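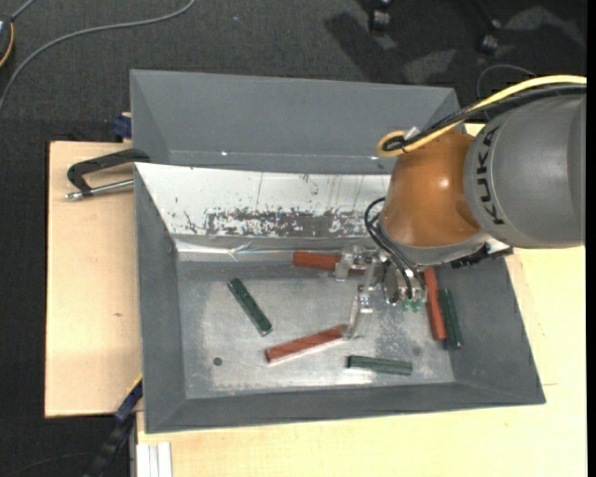 Leeds – January 23, 2020

I've seen Tamsin Costigan play four times now and I have never once seen her stand still. So it's a bit odd to find her sitting quietly in the corner of a café off the Headrow, coat still on, picking the raisins out of a teacake and lining them up on the saucer.

"I don't hate them," she says, when she catches me looking. "I just like to have them at the end."

She's home for nine days between the last of the rehearsals and the first night of the Movano tour, which is the biggest thing she's ever put her name to by a long way. If you only know her from the radio you'll know Tredska, the song with the clapping in it that was absolutely everywhere last summer (my sister's wedding, my dentist, a petrol station in Wetherby). The album it came from, Movano, took her three years and most of her savings. The tour takes in 25 dates, starting in Glasgow and finishing back here in June, in a hall that holds 3,000 people.

I ask whether that number frightens her.

"It did when they first said it. I went very quiet on the phone and my manager thought we'd been cut off. The biggest room I'd sold out on my own before that was 300, and a good few of those were cousins."

She isn't joking about the cousins. The Costigans are a big family, and her mum used to bring a minibus. They'd all stand on the left, by the speakers, and they'd sing the second verses louder than she did. She says she learned to project because of it.

What I really wanted to talk about was the show itself, because the stories coming out of rehearsals have been a bit mad. There's a moving stage floor, apparently, and a string section, and a middle part where the band leaves and she plays the accordion on her own for a quarter of an hour. Is that right?

"Eleven minutes," she says. "It was a quarter of an hour. Then I played it to my brother and he went and made a sandwich, so it's eleven minutes."

And the floor?

"The floor's lovely. It goes up at the back, very slowly, so you start the song at the bottom of a hill and by the end you're on top of it. I was sick the first time. I'd had a big lunch. But I've got my legs for it now, and the drummer's strapped in, bless him."

She gets quicker when she talks about the band. There are 8 of them on stage this time, and she picked every one herself, mostly by ringing up people she'd met in pubs. The violinist taught her at school. The bass player she found at a ceilidh in Otley, where he was filling in for somebody with a bad back, and she offered him the job before he'd put his coat on. I say that sounds like a risky way to hire people and she looks properly puzzled.

"Why? I'd heard him play all night."

We order more tea. A woman at the next table has worked out who she is and is pretending very hard to read the menu. Tamsin gives her a little wave and the poor woman goes scarlet, then comes over, and it turns into ten minutes about the woman's daughter, who's learning the cello and wants to give up. Tamsin's advice is to let her give up and leave the cello out where she can see it. I've written that down for my own kids, though in our case it's a trombone.

When we get back to it I ask about the name Dissanayake, which has been on the posters as support act since before Christmas without anyone seeming to know much about them. She lights up.

"Oh, they're brilliant! They're two sisters from Bradford and they do these long, long songs with just voices and a drum. Somebody sent me a recording they'd made in a stairwell and I played it to everyone I know. I said to the promoter, I'm not going on unless they go on first. Which was a bluff, I'd have gone on. But he doesn't need to read that."

Are they ready for rooms that size?

"More ready than me. I watched them soundcheck and the riggers stopped work to listen. Riggers don't stop for anything. They don't stop for me."

It hasn't all been easy. She lost her voice in November, completely, for more than two weeks, and had to do every meeting about the tour with a notepad. She shows me a page of it, which she's been using as a bookmark. It says NO FEATHERS in capitals, underlined, and beneath that, in smaller writing, "sorry, but no". She won't tell me what the feathers were for.

I ask if losing it scared her and she thinks for a good while before she answers.

"I think I was bored more than scared, and then on the last few days I was scared. You wake up and you try a little hum and there's nothing there. My nan said to drink hot blackcurrant and stop trying. So I did that. It came back on the Ilkley bus. I said thank you to the driver and it made a noise, and I got off a stop early because I was crying."

There's a new song in the set that came out of those weeks. It's called Nememar, a word she says she made up when she was little for the feeling of being in a car at night while the grown-ups talk in the front. She's never recorded it, and for now she doesn't want to. It goes near the end, after the accordion, and the strings only learned it last week.

"It keeps changing. We did it twice on the same afternoon and the second one was nearly a minute longer and I couldn't tell you where the minute was. I'd like it to stay like that for a bit, if people don't mind."

Will they mind, do I think? I tell her I don't think they will. She nods and starts on the raisins.

By now it's getting dark out and she's due at her mum's for tea (fish pie, she's been told, and no arguments). She's walking, she says, it's only up the hill. I ask what she'll do on the morning of the first show, expecting something about breathing exercises.

"Launderette," she says. "I like a launderette before a gig. You can't do anything in there, you just have to sit and wait for your socks."

The Movano tour opens in Glasgow next month. Doors are at seven, and Dissanayake are on at half past, so do get there early for them. Returns for the Leeds date are being sold at the box office only, in person, two to a customer.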